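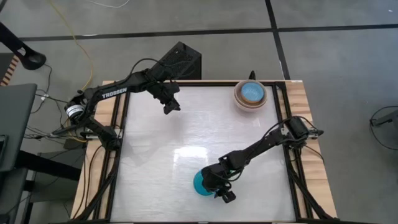
Tahsin Matubbar reckons most people quit sourdough in the second week, right around when the jar starts smelling like nail polish remover and the family begins making comments. He quit twice himself. The third starter is the one he still has, and he's had it so long now that he gets a bit shifty when I ask if it has a name. (It does. It's Koleo. He wouldn't tell me why and I did ask more than once.)

I'd wanted to talk to Tahsin ever since I tried his rye at the Zondgate market in January and ate half the loaf in the car with no butter. He bakes under the name Tidness, sells on market mornings and is usually packing up well before lunch. We sat on his back step with a pot of tea and a plate of crusts, which he says are the best bit and I'm not going to argue.

So how does a bloke who used to fix photocopiers end up doing this?

"I was bored, mate," he says. "I was driving all day and eating servo sandwiches. I thought, I could make a better sandwich than this. Then I thought, well, start with the bread." The first loaves were terrible. His mum used one as a doorstop for a whole summer and told every visitor who'd baked it.

The thing that turned it around was a neighbour, Mrs Đàm, who didn't bake bread at all but had made pickles her whole life. She tasted the starter off a spoon, pulled a face and told him he was starving it. "She said it was like keeping a dog and feeding it on Sundays. I'd been going by the book, once a day, but my kitchen was boiling. It needed feeding morning and night." He moved the jar to the laundry, where it's cooler, and inside a week he had bread that stood up by itself.

I told him mine always comes out flat as a thong and he wanted to know everything. What flour? How warm's the kitchen? Was I using the starter when it was still climbing or after it had flopped? I had no idea, I just use it when I've got time! He laughed at that for a good while.

"That's your trouble, then. Put a rubber band round the jar so you can see where it started. When it's doubled and the top's still a bit domed, go. If it's sunk in the middle, feed it again and have a cup of tea."

His everyday white takes 400 grams of strong flour and a good pinch more salt than I'd have dared. He folds it 4 times over the afternoon, leaves it in the fridge overnight and bakes it in a cast iron pot he found at a garage sale. No fancy banneton either, just a colander and a tea towel rubbed with rice flour. He did own a proper proofing basket once but it went mouldy and he never replaced it.

What about the money side? He pulled a face. Fixing the second-hand oven cost him $2470, and he paid it off in loaves, more or less. He'd like a shop one day but he's seen the hours other bakers keep and he has 7 nieces and nephews who expect him at every birthday with a cake. "I'm rubbish at cakes," he says. "They get a big bun with candles in it."

I went home with a jam jar of Koleo wrapped in a sock and strict orders to feed it before bed. It's on top of my washing machine now with a rubber band round it.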